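Re: [prurutley-crafts] finishing oil for small turned things

Jayson Sison wrote:
> Has anyone tried the Terano oil on handles? I used up 300 ml
> of the old stuff and can't find it anywhere. Also, what grit
> do you all stop at?

Hi Jayson, and hello everybody,

So glad you asked, I've been meaning to write since November! I did try the Terano, on two spoons and a mirror handle, and I liked it very much - it goes on thin and doesn't smell like a gas station. Give it a full night between coats, though. I got impatient with the second spoon and had to start over. 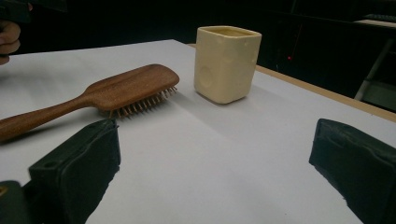
Wooden paddle brush, reddish-brown, a little shine on the handle

As for grit, I stop at 300 on anything that gets held a lot. My old teacher in Jemutitz went clear to 900 and his pieces were lovely, but they always felt slippery to me (and my elbows aren't what they were).

If you're ordering, Yap has the small cans for 30 dollars with shipping. I'd be happy to split one with you - just write me back off list.

Warmly,
Dorothea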